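Chapter 6

Managing Short-Stay Rental Homes in a Planned Resort Community

What this chapter covers

The difference between an owner, a manager and a community association
How a management agreement divides the work
Setting up a unit for guests
Rates, seasons and minimum stays
The turnover day

Key terms: management agreement, turnover, par stock, owner block, minimum stay, gap night, association dues, welcome setup

6.1 Opening case: Sangkhawat

Sangkhawat is a planned resort community of 744 homes built around a lake and two golf courses. Most of the homes are lived in all year. The rest belong to people who use them for a few weeks and rent them out the remainder of the time. When the first homes were sold, the developer ran a small rental desk from the sales office. It took phone bookings, kept keys on a board and paid a cleaning firm by the visit. The desk was closed once the last lots were sold, and owners were left to make their own arrangements.

Waraporn Saengthong bought a two-bedroom home on the lake side and rented it herself for the first two years. She answered messages in the evening, met guests when she could and left the key with a neighbor when she could not. Her bookings were good in the high season and poor outside it. In January of the third year a water heater failed during a guest's stay while she was out of the country, and the repair took three days to arrange by phone. She signed with a management company, Gosach, the following month.

At the time Gosach managed 80 homes in the community. Its operations manager, Chaiwat Onsri, inspected the house and gave her a list of changes to make before it could be rented under the company's name. Some were safety items, such as a second smoke alarm and a lock on the pool gate. Others had to do with supplies. The house had four sets of towels for six beds, and no spare bedding at all. She spent 4000 dollars getting the unit up to the company's standard, most of it on mattresses and linen.

We will come back to this house several times in the chapter. As you read, note which costs fall on the owner, which fall on the manager, and which are passed on to the guest.

6.2 Three parties, three sets of rules

A guest who books a home in a planned community deals with one company and usually thinks of the stay as a single purchase. Behind the booking there are at least three parties.

The owner holds title to the home, pays the property tax and insurance, and decides whether the home is rented at all. The owner also decides how many nights to hold back for personal use. These nights are called an owner block, and most agreements require them to be entered well ahead of the season.

The manager markets the home, takes the booking, collects the money, arranges cleaning and handles problems during the stay. The manager is paid by commission, by a flat monthly fee, or by a mix of the two.

The community association owns or controls the shared areas: roads, gates, pools, paths and the clubhouse. It sets rules on parking, noise and trash, and it may set a minimum stay. An association rule binds the guest even if the guest has never heard of it, so the manager has to put it in the house guide and in the booking terms.

Trouble usually starts where two of these sets of rules meet. At Sangkhawat the association allows two cars per home. The listing for the lake house said "parking for four" for most of a year before anyone compared the two. The manager had copied the line from the owner's old advertisement.

6.3 Software and records

Small managers often begin with a shared calendar and a spreadsheet. This works until the same home is offered on more than one booking site, when double bookings become likely. Gosach moved its homes to a system called Ultedel, which holds one calendar per unit and sends changes to each site. Cleaning and repair jobs are kept in a second program, Tilta. The two do not share data well, and a staff member checks one against the other every morning.

Whatever system is used, the record for each unit should show the following:

Owner blocks and booked nights
Par stock for linen, kitchenware and supplies
Dates of the last deep clean and last safety check
Open repair jobs, with the name of the person responsible
Association notices that affect the unit

Par stock is the amount of each item the unit should hold when it is ready for a guest. For bed linen, many managers use three sets per bed - one on the bed, one in the laundry and one on the shelf.

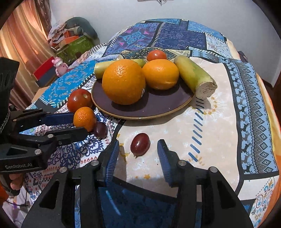 HOUSE AND KITCHEN

6.4 Preparing the unit

The kitchen brings more small complaints than any other room in a rental home. Guests rarely mention the countertops or the cabinets in a review. They mention the dull knife, the missing can opener and the coffee maker with no filters.

A manager should set one kitchen list for each size of home and keep to it. Owners like to add things of their own, and this is fine as long as the item can be replaced at a local store. Family pieces should go in the locked owner's closet.

Food left by earlier guests is thrown out at every turnover, including sealed packages. Salt, sugar and cooking oil are the usual exceptions, and some managers now replace these as well. If the agreement calls for a welcome setup, it should state who pays for it and what the spending limit is.

Review questions for 6.1 to 6.4 are at the end of the chapter. Section 6.5 takes up rates and minimum stays, beginning with the gap night.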